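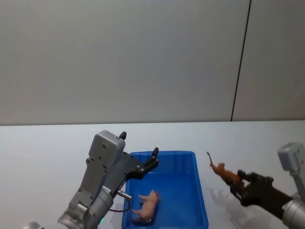 Thread: Second pair of arms or better grippers? Budget due in November

Board: Small Lab Equipment > Buying and Budgeting

trandes_bench
Posts: 70

We run a two-arm tabletop cell at Trandesthorpe for pick and place work. White table, plain wall behind, plastic tray, toy animals as the parts. I have to put in one equipment request for next year and I can't ask for everything.

Option A is a second pair of arms, same model, so two people can work at once. Option B is keeping the one pair, replacing both grippers, and buying a full set of spares (fingers, cables, one wrist joint). B costs about half of A before shipping.

My boss Noreen Cronin wants A. I lean toward B. What did other people do?

malby_fionnuala
Posts: 100

B, and I would not think about it long. We bought a second pair at Malby and the arms were the cheap part. Then came another table, another power drop, another PC, and a mount for the camera. Get the price of the whole station before you compare the two.

What fingers are you on now? The black two-finger type in your photo?

trandes_bench

Yes, black two-finger on both sides. They hold the brown animal fine around the back end. Thin legs and tails are harder. The pig is short and round and I would like a softer pad for that one.

irnis_tech
Posts: 40

I disagree with the post above. If you have two people waiting on one cell, then the cell is your limit, and new grippers won't change that. We had the same choice at Irnis. We picked spares and they sat in a drawer for a year while people signed up for evening slots.

How many hours a day is yours booked?

malby_fionnuala

Your drawer of spares is somebody else's month of downtime. We lost a wrist joint and the lead time on a new one was six weeks. The whole pair was down because the tasks need both arms.

irnis_tech

Then buy one wrist joint. You don't need the full set.

trandes_bench

It is booked most mornings and about half the afternoons. So there is room, but people don't like the late slots.

Ours are also out of warranty after this year. I left that out of the first post and should have put it in.

ud_brendan
Posts: 2

New here. I do purchasing, not robots. A few things I would want on the form if it came to my desk:

Shipping and import charges on their own line. They get missed every time.
A written quote that is still good on the day the order goes in.
Whatever the vendor charges to repair after the warranty ends, in writing.
Training time, if the new gripper needs different software.

If the request says "arms" and you come back later for a table, the second request will be a hard sell.

trandes_bench

Thanks, that helps. I had shipping in there as a guess. I'll ask for it in writing.

malby_fionnuala

Ask if they sell the finger pads alone, too. Ours did – it just wasn't on the price list. You may not need new grippers at all for the pig.

irnis_tech

That I agree with. Try pads first. Then put the gripper money toward a wrist joint and save the rest for a second station the year after. I still think you end up needing one.

trandes_bench

I asked and they do sell pads separately, more than 40 styles. The quote for the wrist joint came back as well, and it is lower than I had it. I'm redoing the sheet with pads, one wrist joint and two cables, and a full second station as its own page so Noreen can see both totals.

Does anyone have a table they like? Ours is fine but I'd want the next one deeper, with more space behind the tray.

malby_fionnuala

We got ours from Ó Dubhghaill. Plain white top, no complaints. Measure your doorway first.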